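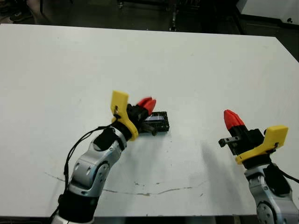

When does the Hullodell water main work begin?
The first section closes on November 15, 2021, and the job is set to run for 53 working days.

The contractor, Vellow, will replace 700 feet of cast-iron pipe with ductile iron. Service will be shut off for up to 4 hours at each connection.
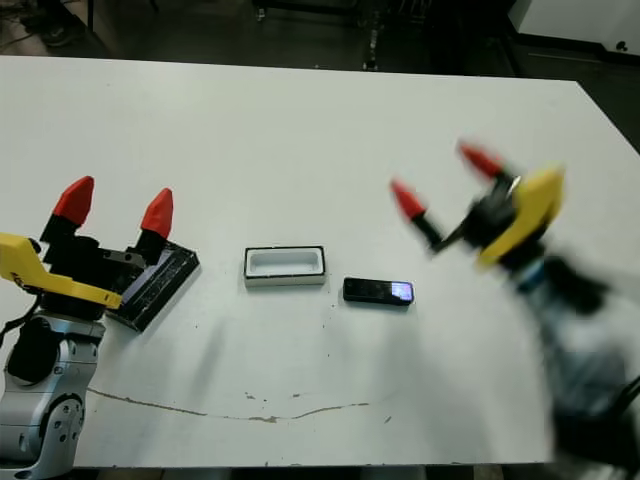

Notices will be left at the door two days before each shutoff. Residents should run a cold tap until the water clears once service returns. Hot water heaters may be left on.

Page last changed: November, 4:53 p.m.

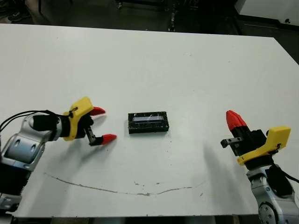
Last updated in November by J. Czarnecka

Jarosław Czarnecka, the project engineer, said the old main serves 3,933 accounts and will stay under pressure until the new line passes its bacteria test.

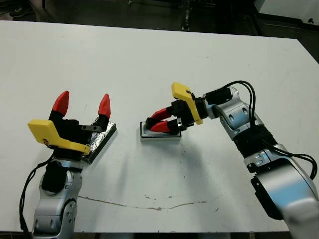

Trash Collection During the Work
Toter carts go to the nearest open corner by 7 a.m. Pickup days do not change.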